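# Ya-wen Hsueh on small parts, long nights and *Zirnum*

Ya-wen Hsueh asks if we can sit inside because the tram noise gets into recordings and she has had to redo interviews before. She orders a flat white and puts her phone face down on the seat beside her. She finished a matinee an hour ago and has to be back at the Dranitz for the evening show by six.

Most people who know her face know it from *Zirnum*, the restaurant drama that was picked up for a second season in August. She plays Lian, the older daughter, who comes home to help for one weekend and is still there at the end of the last episode. Before that she had been working for years, mostly on stage and mostly in parts without a surname.

"I played a lot of nurses," she says. "Nurse, second nurse, woman at counter. I was a paramedic once, and that was a big day because I got to be outside."

She doesn't tell it as a hard-luck story. The work paid, not well, and she learned how a set runs by standing on the edges of a lot of them. She says she could tell by morning tea whether a shoot was going to finish on time, and that she was usually right.

"You watch the first assistant director. If they're eating, you're fine."

She grew up in Box Hill and started acting in Year 9, when the drama elective was the only one with room left in it. Her parents came to the school plays and were polite about them. After school she did half a science degree, dropped out, and auditioned for drama schools for 3 years in a row without getting in. She ended up taking night classes run out of the Dranitz, which was then a rehearsal space over a tyre shop and is now a theatre with 50 seats, still over a tyre shop.

Her teacher there was Mebrat Bogale, who later wrote and directed *Zirnum*. Hsueh says he was not an encouraging teacher in the usual way.

"He'd let you finish your scene and then he'd ask what you had for lunch. He was asking if you'd noticed your own day at all. It took me a good while to work that out. I just kept telling him what I had for lunch."

Bogale, by phone, says he doesn't remember the lunch question but it sounds like him. He remembers that she was always early and that she would read in for anyone whose scene partner hadn't turned up. "She knew everybody's lines. So when I was writing I'd think, who can I give this page to at ten at night, and it was her."

The first version of *Zirnum* was a short play. It ran at the Dranitz for 4 weeks, and the reviews were mixed. One called it slow. Hsueh agrees that it was slow and says they cut very little of that when it moved to television.

"The slow bits are the restaurant. If you've worked in one, it's an hour of nothing and then everybody comes in at once. Mebrat wanted the nothing in there."

She had worked in one. For most of her twenties she did the dinner shift at Hung, a family place two streets back from the station, and she kept doing it through the stage run. She'd get off stage, change in the back of a friend's car and be on the floor for the late tables. The owners came to see the play on closing night and had notes about the way she carried plates.

"They were right. I'd been doing it properly for years at work, and then I got on stage and started acting like someone carrying plates. I fixed it for the series."
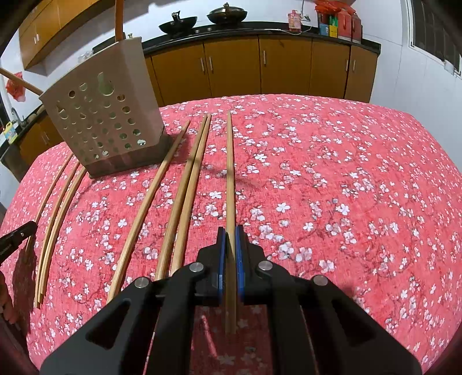

The series was shot over winter in a closed-down reception centre that the art department turned into a dining room and working kitchen. The cast rehearsed there for a fortnight before the cameras came in, and Hsueh says that was the part of the job she'd have done for free. Bogale had them set up, serve, clear and set up again, talking or not talking as they liked. A red tablecloth printed with white blossoms and thin dark branches, with wooden chopsticks lying loose across it, is enough to put her back in that room. "I can't see a cloth like that without wanting to start laying the table," she says. "We did it that many times. Hiwot used to line hers up and I'd leave mine any old how, and then we'd have a fight about it, in character, and some of that went in the script."

Hiwot is Hiwot Wubshet, who plays Lian's friend and eventually business partner, Selam. The two had not met before the first read. Wubshet had come from comedy and was used to changing a line if it didn't land. Hsueh was used to learning the line and leaving it alone. They annoyed each other for several days.

"I thought she was being careless and she thought I was being stiff," Hsueh says. "We were both a bit right. She'd throw something in and I'd stop, because I thought she'd gone up on her lines, and I'd try to rescue her. She didn't need rescuing. She told me so, quite loudly."

What settled it was the argument in the cool room in episode two, which viewers tend to bring up first when they meet her. It was scheduled for a full day. The door kept swinging shut and there was space inside for the two of them, a camera operator and not much else. By mid-afternoon they had stopped being careful with each other, and the take that was used is one where Wubshet changes the last line and Hsueh answers her without a pause.

"I don't know what I said. I had to watch it to find out."

I ask if she expected the series to do as well as it has. She says no. She had another job lined up for the week after it went to air, recording safety videos for Verex, a forklift hire company, and she did that job. The crew on it hadn't seen the show. By the second morning one of them had, and he asked her how it ended while she was wearing a hard hat.

She has kept some of the old habits. She still has no car. She still does her own tapes at home, with a sheet pinned over the bookcase and her neighbour reading the other part. Her agent, Saron Belay, has asked her more than once to use a proper studio.

"Her tapes look terrible," Belay says. "The sheet has creases in it. I've offered to pay. But she gets called back on them, so I've stopped asking."

Belay took her on after seeing the play. She says the offers that came in following the first season were mainly for more Lians: sensible women who stay home and hold things together. They turned most of those down. Hsueh did take a guest part on a crime show, as a woman who robs her own brother, and says she enjoyed being unpleasant for a week.

"My mum hated it. She rang me during the ad break."

She is less comfortable talking about money, though she brings it up herself. She was paid $2,000 for the whole of the stage run, including rehearsals, and says that for a theatre that size it was decent. Television pays better, but she was out of work for a long stretch between the seasons and spent most of what she'd put away. She thinks younger actors should be told these figures and is irritated that they usually aren't.

"People see you on a bus shelter and think you've bought a house. I was on the bus shelter and I was on the bus."

The current show at the Dranitz is a two-hander about sisters selling their late father's boat. It's a new play and she says it still isn't quite right. The second half was rewritten after previews, and on the night I saw it she and her co-star were working from pages they had been given that morning. I couldn't tell. Hsueh says she could, and names the place where she skipped a speech.

She'll finish there before work begins on the second season. She has read the first two scripts and won't say much about them. Lian is still at the restaurant. There's a new cook. Wubshet's character has more to do, and Hsueh says she asked for that before anyone could offer it.

Would she want to direct? She has been asked that a bit lately and finds it an odd question. She'd like to have a go at one episode, perhaps, if there were someone beside her who knew about lenses. What she wants more is to do a comedy, and she's been going along to Wubshet's improvisation group on her free nights to see if she's any good.

"So far, no," she says. "I keep waiting for the other person to finish."

It's twenty past five. She checks the phone, turns it over again and asks the waiter if she can have a cheese toastie to take with her. The evening show has no interval, and there's a scene near the start where the sisters are meant to be eating dinner out of a pot. The pot is empty, she says, and by that point in the day she minds.

*The second season of* Zirnum *starts filming after the Dranitz run closes. Returned tickets for the evening shows are sold at the door.*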